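Amber Gosling
27 Mar 2019

1/ Every February somebody tells me the home robot is a couple of years off. I've been hearing it since I bought my first vacuum disc, the one that ate a phone charger and died under the couch. So, a thread on chores and whether machines can do them yet.

2/ Short version: some, if you rebuild your house around them. A dishwasher is a fine robot. You still load it.

3/ Zaid Harb sent me a clip of an arm folding a towel. Lovely towel. I looked for the part where it's sped up and there it was, in small gray type. Real time was nearly 6 minutes. For one towel.

4/ Shop floors are supposed to be easier. Same part, same spot, all day long. Fine. But a friend at a parts warehouse in Flulbridge says the mixed bins still go to people, all 448 of them.

5/ And mixed bins are the whole problem at home. Toy box, junk drawer, the bottom of the sink. Soft stuff next to hard stuff, things leaning on other things.

6/ Picking up after a toddler, bench version. Rubber duck, something like a blue sponge, mesh thing half behind the duck, fingers holding nothing:

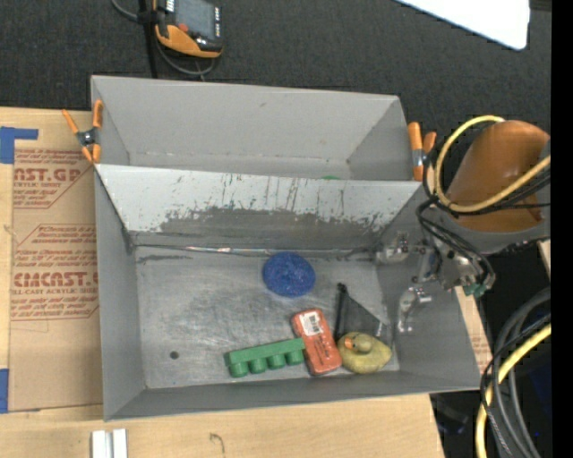 7/ What I'd want to see before I believe anyone:
– a bin they didn't pack themselves
– the misses left in
– who resets it, and how often

8/ Maya Semaan says I'm being unfair and that picking gets better every year. Maybe! I'd still like a number from a kitchen with a kid in it.

9/ Replies are open. If you own a machine that puts the toys away, tell me what it cost and what you do when it gets stuck.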